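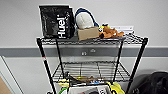 Chapter 4
Buying Advice: What Consultants Sell and What Firms Get

Few business expenses are as poorly checked as the fee paid to an outside adviser. A company that would never buy a delivery truck without comparing prices will sign a contract for "strategic support" after two lunches and a slide deck. When the work is over, the people who approved the fee are usually the same people asked whether it was money well spent. You can guess what they say.

This chapter looks at how firms buy advice, why the results are hard to measure, and why you should be slow to believe most of the success stories that fill the trade press.

4.1 The Romaniuk Case

Romaniuk made cabinet hinges and drawer slides for furniture makers. It had 53 employees and one owner-manager, Oksana Karpenko, who had run the shop floor before she ran the firm. Sales had been flat for two years. In October she hired Uris, a consulting firm with a good name in the region, to find out why.

Uris spent 20 weeks on the job. Its report said that Romaniuk depended too heavily on a few large buyers, that its sales staff lacked clear targets, and that its brand was "under-told." The report recommended a new pricing system, a new logo and a second contract with Uris to put the first two in place.

Sales rose the next year, and Uris put the account on its website as a success. Before you agree, look at what else happened in that year. A rival called Plilen shut one of its plants, and several of its customers needed hinges in a hurry. The new pricing system had not yet been switched on. The logo was on the letterhead but not on the boxes. It is possible that the advice helped. Nothing in the record shows that it did.

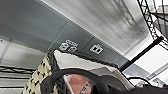
4.2 Three Kinds of Advice

Advice comes in several grades, and the price tells you very little about which one you are getting. The most useful kind is narrow and can be checked by someone who doesn't care how it comes out. An electrician who looks at an outlet with two round receptacles in a wall plate and says whether it can carry the load of a new machine has given advice of this kind, and a second electrician can test it the same afternoon. The next kind is informed opinion: a former buyer for a retail chain tells you what retail chains dislike in a supplier. She may be wrong, but she has seen more than you have. The last kind is general wisdom, which would fit nearly any firm in nearly any year. "Focus on your best customers" belongs here. So does most of what Uris wrote.

Try a simple test on any recommendation. Turn it around and ask whether a sane person would ever propose the reverse. If no one would tell a firm to ignore its best customers, then being told to focus on them has added nothing.

4.3 Why Firms Keep Buying

If so much advice is weak, why does the market for it hold up? One answer, popular with consultants, is that clients are smart and would stop paying if they got nothing. This assumes that clients can tell. Lev Lytvynenko, finance manager at the software reseller Rimby, gave a less flattering account to a group of students. His firm had hired advisers before closing an office that everyone in management already wanted closed.

"We weren't short of an answer," he said. "We wanted somebody else's name on it."
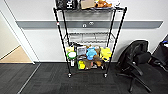

Cover of this sort has a value, and there is no point in pretending otherwise. A manager who must defend a painful choice to a board or a bank is better off holding a thick report. But it should be entered in the books for what it is. A firm that pays for cover and calls it insight will expect results that were never part of the purchase, and it may well go back and buy more.

Advisers know this, and some price for it. Look closely at how a proposal describes its final product. Words such as "alignment," "validation" and "readiness" often mean that the conclusion has been agreed on before the work begins.

Key terms: advisory fee, scope of work, follow-on contract, reversal test, cover value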